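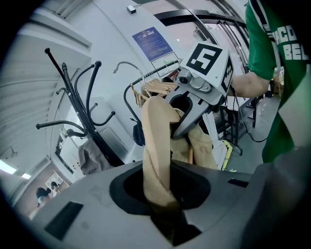
Bengaleiro de pé Kirberg, metal preto

Vendido por Turnlow - Móveis de entrada e vestiário

Preço: 299 reais
Disponibilidade: em estoque
Cor: preto

Todo mundo tem uma cadeira que deixou de ser cadeira. Fica no canto do quarto ou ao lado da porta, e por baixo do casaco, da calça "que ainda dá para usar mais uma vez" e da bolsa da semana passada existe, em teoria, um assento. O Kirberg foi desenhado para devolver essa cadeira à sua profissão original. Se vai conseguir depende muito de quem mora na casa, e sobre isso a garantia não se pronuncia.

É um bengaleiro (ou cabideiro, ou mancebo, conforme a avó de cada um) com haste central, braços curvos em alturas diferentes e bolinhas na ponta de cada braço. As bolinhas têm serventia: gancho de ponta fina deixa aquele biquinho no ombro da malha, que depois não sai nem com ferro, e a pessoa passa o dia parecendo que tem uma antena. Com a ponta redonda a marca fica bem menor. No alto vai um remate pontudo, puramente decorativo. Já nos pediram para vender sem ele. Não vendemos.

O que pendurar, e onde

Os braços de cima são para casacos e peças compridas, que precisam de queda. Os de baixo servem para boné, cachecol, guarda-chuva dobrável e a sacola de pano que você sempre esquece de levar ao mercado. Dá para fazer o contrário, claro. O casaco vai varrer o chão, mas dá.

Peça de tricô é um caso à parte. Uma malha bege, daquelas macias e um pouco pesadas, aguenta bem algumas horas no bengaleiro entre uma saída e outra. Uma semana pendurada pela gola já é maldade, e ela vai responder crescendo dois dedos no comprimento. Se for para ficar, dobre e guarde na gaveta. Se for só até amanhã, apoie a malha pelo meio, dobrada sobre o braço, como uma toalha.
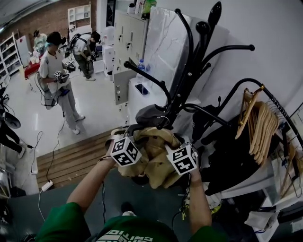
O bengaleiro também se dá bem com companhia. Quem tem espaço costuma pôr uma arara ao lado, com cabides de madeira para camisas e blazers, e deixar no Kirberg só o que entra e sai todo dia. Funciona melhor do que parece, porque a arara exige cabide e o cabide exige paciência, coisa que falta às sete da noite com as compras na mão. O braço curvo não exige nada. Você chega, joga o casaco mais ou menos na direção certa e, com alguma prática, ele fica.

Para quem vai usar em escritório, estúdio ou vestiário de equipe, o conjunto com a arara é o que recomendamos. Sobretudo se já existem armários com chave e mesmo assim as jaquetas aparecem no encosto das cadeiras. Armário com chave guarda muito bem, só que pede que a pessoa lembre onde deixou a chave.

Montagem

Vem desmontado, em caixa única. A haste se rosqueia em partes, de baixo para cima, e os braços entram depois. A ferramenta vai junto, e é aquela chavinha em L que todos nós temos em quantidade suficiente para abrir uma loja.

Contamos 30 minutos para a montagem, lendo o folheto. Sem ler o folheto são os mesmos 30 minutos, mais o tempo de desmontar e recomeçar quando sobra uma arruela. Aperte a base por último, com o bengaleiro já em pé e no lugar definitivo. Se o piso for muito liso, cole os feltros que vêm no saquinho. Se for tapete alto, procure outro canto: nenhum bengaleiro de pé fica inteiramente digno em cima de tapete alto.

Peso e equilíbrio

O Kirberg aguenta até 27 quilos distribuídos. A palavra importante da frase é a última. Três casacos de inverno do mesmo lado e nada do outro é uma alavanca, e alavanca funciona desde a Antiguidade. Vá alternando os lados, comece pelos braços baixos e deixe a mochila do notebook no chão ou num gancho de parede. Também não é brinquedo de escalar, informação que incluímos a pedido de clientes com gatos.

Limpeza

Pano macio, um pouco úmido, e depois pano seco. Nada de palha de aço nem de produto abrasivo. As bolinhas juntam poeira na parte de cima e só dá para ver com a luz da manhã, o que para muita gente equivale a não juntar poeira.
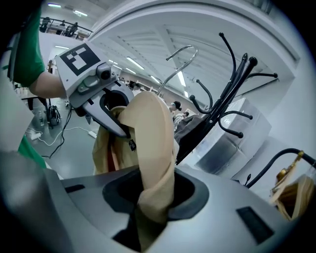 Posso deixar um casaco molhado pendurado no Kirberg?
Pode, desde que ele tenha parado de pingar. Sacuda a peça do lado de fora, pendure num dos braços mais altos, longe das outras, e enxugue a haste se escorrer água. O acabamento lida bem com umidade de vez em quando. Poça permanente na base já é outro assunto e acaba marcando as uniões.

Serve para pendurar a roupa pela etiqueta ou pela alcinha da gola?
Pela alcinha, sim, se ela estiver bem costurada. A etiqueta não foi feita para segurar peso e costuma levar um pedaço do tecido quando desiste.

Os braços giram?
São fixos. Tivemos um modelo com braços giratórios, o Petkov, e ele girava com muito entusiasmo sempre que alguém tirava um casaco pesado. Saiu de linha. Ainda temos peças de reposição para quem comprou.

Dá para comprar só os braços?
Os braços avulsos são vendidos em pacotes de 3, na mesma cor. Escreva para o atendimento com o número do pedido original.

Entrega e devolução

O envio é feito pela Bridiseo, com hora marcada nas capitais. Confira a caixa antes de assinar e, se houver amassado no papelão, anote no recibo mesmo que por dentro pareça tudo bem. Para devolver, o produto precisa voltar completo, com a chavinha. Sabemos que você tem outras, mas queremos a nossa.

A cor branca, que muita gente nos pede, está prevista para outubro. Quem quiser ser avisado pode deixar o e-mail no formulário desta página.

Página atualizada em 6 de maio de 2022

Na caixa: haste em partes, base, braços curvos com bolinhas, remate superior, chave em L, feltros adesivos, parafusos e folheto de montagem. Casacos não inclusos.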